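Notebook, Uvside shop, bench side
5/4/20

Two-tier rack and the lidded jars, continued from the April pages

The new lids fit! Writing that first so I can find it later. The second batch of turned lids went on by hand with that slow, slightly grabby push we've been after since the first drawings, and they came off again without the jar body lifting off the bench. I did it a dozen times standing there like a kid with a bottle of bubbles.

What changed from the April batch: the plug (the part of the lid that goes down inside the tube) is now turned with a very slight taper, so the first bit drops in free and the grip only starts near the shoulder. Man-lok suggested it weeks ago and I argued for a straight plug and a softer ring. He was right. The ring is the same Bandex ring as before, the thin one, in a groove one pass shallower. I had the thick ones out on the bench too and tried one just to see, and it needed a strap wrench. Thick rings have gone back in the drawer marked NO.

Wood for the lids. We're still on two kinds of offcut from the table job. The paler one turns cleaner on the end grain and takes the edge break nicely. The other one looks a bit warmer and fuzzes up on the shoulder unless the tool is fresh off the stone. I like them side by side and Kumiko would like us to choose. Fair enough, she's the one who has to write the order. Finish is plain rub-on oil for now, one coat, wiped back hard. Underside of the plug left bare until we've settled whether oil anywhere near the contents is a good idea. (Ask Pin-yu, who had a strong view and I didn't write it down.)

Rack. The top shelf came back from Brilport with the black on it and it's lovely, a dead even matte with no sagging at the slots, which was my main worry. The slots clog if the coat goes on heavy, and then crumbs and dust sit in them and you can't get a brush through. I ran the thin brush along each one and it went through. The legs are good. One foot on the lower shelf had a little pimple of coating under it that made the whole thing tick when I set it down; a few strokes on the flat stone and it sat quiet. Note for next order: ask them to hang it from the back foot so the drip ends up where we'll never see it.

I want to put down why the lower shelf sits straight on the counter, as Kam-wah asked again and I gave a muddled answer. On the first mock-up it was raised a finger's width, with the idea that you could wipe under it. In a real kitchen you never wipe under it. Stuff gets under there and lives there. With the shelf down on the counter, you pick the whole rack up, wipe, and put it back, and the jars ride along with it. We also get that finger's width back as headroom between the shelves, and we badly need the headroom. I'm very happy with this decision and would like to stop reopening it.

Headroom, then. This is what most of the morning went on. The problem is simple to say: the jar has to come out from under the top shelf with its lid on, and people will tip it. They don't slide it straight out toward themselves, they grab it high up and lean the top toward them. So the lid swings up before it swings out, and on a tight shelf the back edge of the lid knocks the underside. I stood Naveed in front of the rack and asked him to get me a jar, no other instructions, and he tipped it every time. Then he asked me to do it and I tipped it every time too, knowing perfectly well what the test was.

Ways to get out of it, as discussed:

Lower lid. We could take a little off the top of the lid and lose nothing structurally, though it starts to look like a poker chip and there's less to pinch. Naveed made one anyway out of a reject and it's cute. Keep it on the windowsill.

Bigger round-over on the top edge of the lid. This is my favorite. The knock is always on the edge, so if the edge isn't there, it can't knock. It also feels much nicer under the thumb. Slightly more time at the lathe.

Taller legs. Easy, but then the rack starts to look leggy and the top shelf goes up past the light switch plate in the Mwakyusa kitchen, and that kitchen is what we're building it for.

Shorter jar. The two heights are already in the plan, so the cheap answer may be to say that the short one goes below and the tall one goes on top. But I don't want a rack where you have to know that. Somebody will put the tall one below on day one, and they should be able to.

Going with the round-over, and I'll cut three sizes of it tomorrow on scrap and leave them out with no labels for people to fiddle with.

Fill. We're using dry fill for all of these trials, a reddish-brown one and a tan one, so you can tell the jars apart from across the room and so any leak shows against a pale tabletop. The reddish one is the better tattletale by far. It finds every gap. On the straight-plug lids from April it left a neat ring on the bench after the shake test, and on the tapered ones I got nothing on the paper at all, which had me walking around the shop showing people a blank sheet of paper. Kam-wah was very polite about it.

Shake test as done today, so we do it the same next time: jar filled to the lower line, lid pushed home with one palm, jar upside down over white paper, twenty slow shakes with a turn of the wrist, set down, leave it while you make tea, look at the paper. Do it with the lid fresh on and again with the lid having sat overnight. The overnight half is still to come for this batch.

Cycle rig. The open-and-close count on the April lid stopped at 1364, when the ring walked out of its groove and the lid started going on crooked. We'd said 3000 would make us happy. I'm hoping the shallower groove helps, as the ring has less room to roll over, but I'm guessing, and it could just as well make it worse. Pin-yu will start the new one once the oil has cured. Please leave the rig alone until then even if it looks idle!

Odds and ends. The long tube stock is down to the last couple of lengths and one of them has a scratch right around it where it sat against the vise. It can go for short jars. The deburring tool has come back (thank you, whoever). Sandpaper order: more of the fine, we've got plenty of the coarse to last into next year. I'd like a second pair of soft jaws for the lathe so we can leave one set up for plugs and one for tops, and stop swapping over and losing center each time. Kumiko says to put it on the list, so it's on the list.

Table. The light top is a keeper as a trial surface. I had doubts when we first put it together, mainly that it would be too pale and show every fingerprint, but for this kind of work it's perfect: black rack, colored fill, you spot a spilled grain straight away. The rounded corners are kind to the hip too. Cables on the floor at the back still want taping down before someone carries a loaded tray through there.
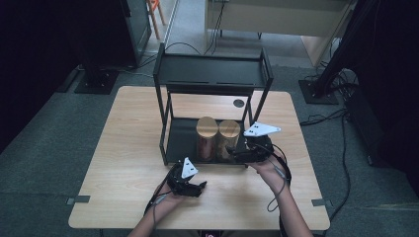
Choosing which jar goes where on the rack should be left to whoever owns the kitchen, and I'm keeping that as the rule for the next round, even though it makes the headroom job harder. Both jars belong on the lower shelf for now, the reddish-brown one on the left and the tan-brown one on the right, the way they're standing in the photo, so that everyone who comes by is reaching into the tight spot. The right-hand one is slightly shorter, and it'll be interesting to see whether people notice any difference in the reach between the two or just grab the nearer one. I also really like how the pale lids look against the black shelf, more than I expected from the drawing. Leave the top shelf clear until the round-over samples are done. Then they can go up there in a row, and after that I want to try the whole thing pushed back against a wall, with a real tile splashback behind it and somebody's elbows in the way. Man-lok has a spare board of tile at home and will bring it in if he can fit it in the car.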